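How to Wash and Store Microfiber Cloths

Microfiber cloths last for years if they are washed the right way, and they can be ruined in one load if they aren't. The fibers are split into very fine strands, and those strands are what pick up dust and grease. Heat melts them, fabric softener coats them, and cotton lint fills the gaps between them. Most cloths that "stopped working" have had one of these three things done to them.

What you need

A bucket or deep sink
Liquid laundry detergent with no softener or bleach in it
White vinegar
A mesh laundry bag
A drying rack or a length of line

Step 1. Sort the cloths

Make three piles: light dust and glass, kitchen and bathroom, and anything with oil, wax or polish on it. The third pile is never washed with the other two. Wax comes off in the water and settles on whatever else is in the drum, and you will find it later as streaks on a window.

Sort by color as well. Dark and bright cloths bleed for the first few washes, the red and orange ones most of all. If you buy a new pack, wash it by itself twice before you use it on anything pale.

Step 2. Shake and rinse

Take the cloths outside and shake them hard. Then rinse each one under cool running water, rubbing the fabric against itself. Hair and threads can be picked off by hand or with a strip of tape.

Step 3. Soak the dirty ones

Fill the bucket with warm water and add a tablespoon of detergent. Leave greasy cloths in it for at least thirty minutes, or overnight if they were used on a stove. Change the water if it turns brown. For cloths that smell sour, soak them first in one part vinegar to four parts water, then rinse well before they go near detergent. Never mix vinegar with bleach.
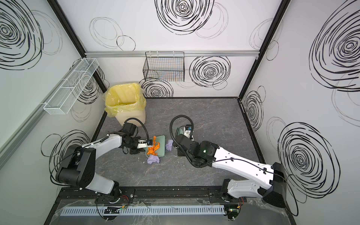

Tustport, June

The water in Tustport is hard, and the timings on this page were worked out with it. If yours is soft, use half the detergent. Suds left in the cloth after the last rinse mean you used too much.

Step 4. Wash

Put the cloths in the mesh bag and run a warm cycle, no hotter than 105 degrees F. Use a normal spin. A fast one, 1,000 rpm or above, gets more water out and does no harm to the cloth, but it sets creases in the thin glass-polishing kind, so keep those on a slower setting.

Leave out towels, socks, flannel and anything else made of cotton. If you have only a few cloths, wash them by hand in the sink. They take up very little room and a half-empty machine doesn't clean them any better.

I use the plain liquid from Tredo, which has no perfume. Any similar one will do. Powder is fine if it dissolves completely, but undissolved grains lodge in the fabric and can scratch a gloss finish.

Step 5. Rinse again

Run an extra rinse. If the cloths feel stiff or slick afterward, add half a cup of white vinegar to the rinse water and run it once more.

Step 6. Dry

Hang them on a rack out of direct sun. They dry in two or three hours in a room with some air moving. If you have to use a dryer, choose the no-heat setting, clean the lint filter first and leave out the dryer sheet. Do not iron them.

Step 7. Store

Fold the cloths only when they are fully dry, and keep them in a closed drawer or a lidded box. Cloths left out on a shelf collect dust from the air before you've used them. Keep the polish and wax cloths in a separate box and label it.

When to throw one out

Drag a dry cloth across the back of your hand. A good one catches slightly on the skin. If it slides, wash it once more with vinegar in the rinse and try again. If it still slides, the fibers are finished. Cut it up for bike chains, paint drips or shoes.

Cloths with burned or hardened spots should go straight in the trash, as the hard spots will mark glass and varnish.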